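How to get a musty smell out of old books

Posted 22/08/2018 by Valentina Pereyra
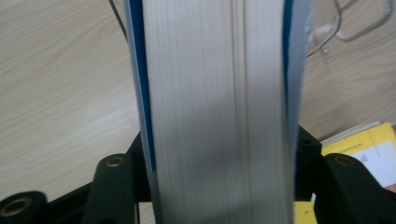
Can the smell be removed from any book?
Most books that smell of damp can be made pleasant to read again, but a book with live mould on it needs separate treatment, and one that has been soaked through may never lose the smell completely.

The method below is slow and costs very little. I have used it on novels, atlases and a run of old gardening annuals that came out of a garage in Sulgate. You will need:

A plastic storage box with a tight lid
A smaller open tray that fits inside it
Bicarbonate of soda, 100 g for each box
A soft brush, such as a clean paintbrush
Kitchen roll or plain white paper

Check for mould first

Take the book outside or to an open window and look along the edges of the pages, inside both covers and down the gutter where the pages meet the spine. Brown speckling is usually foxing and can be left alone. Fuzzy patches that are white, grey or green are mould. Put the book in a paper bag, keep it away from your other books and do not brush it indoors. If it is worth money, ask a conservator before going any further.

Dry the book

Paper that still holds moisture will go on smelling whatever you do to it. Stand the book upright in a dry room with the covers slightly apart and the pages fanned a little. Keep it out of direct sun, which fades cloth and makes glued spines brittle, and well away from radiators. Two days is enough for a book that only feels cool and a bit limp. If the pages have gone wavy, put sheets of kitchen roll between them every twenty leaves or so and change the sheets each morning.

Heavy books should be laid flat once they are dry. Left standing open for too long, the block of pages sags and pulls at the hinges.

Brush off the dust

Dust holds smells and draws damp. Hold the book firmly shut and brush the top edge, working from the spine outwards. Do the long edge and the bottom edge the same way, then open each cover and brush the inside. Don't use a wet cloth. A vacuum cleaner on its lowest setting is fine if you stretch a piece of old tights over the nozzle.

Box it up

Pour the bicarbonate into the tray and set it on the bottom of the storage box. Stand the book beside it, fanned open again. The powder must not touch the paper — it gets into the gutter and is a nuisance to remove. Put the lid on and leave the box somewhere cool for six days.

Open it, smell the middle of the book and not the cover, and decide whether it needs another go. Stir the powder or replace it before you start again. My gardening annuals took three rounds.

Other things people use

Cat litter works in the same way as bicarbonate. Choose an unscented clay type. Obaidul Rathnayake, who wrote to me from Cosden after an earlier page on bookshelves, uses charcoal sold for fish tanks and says it is faster. I have tried it once and thought it was good, though it is messy to handle and marks pale covers.

Avoid tumble dryer sheets and scented sachets. They cover the smell for a while and can leave an oily mark. I would also leave out the freezer, which is meant for insects and does little for odour.

Putting it back

Wipe the shelf and let it dry before the book goes back. Leave a gap of 2 cm behind the row so that air can move, and avoid shelves fixed to an outside wall. If the rest of the row smells as well, treat those books too, or the clean one will pick it up again by June.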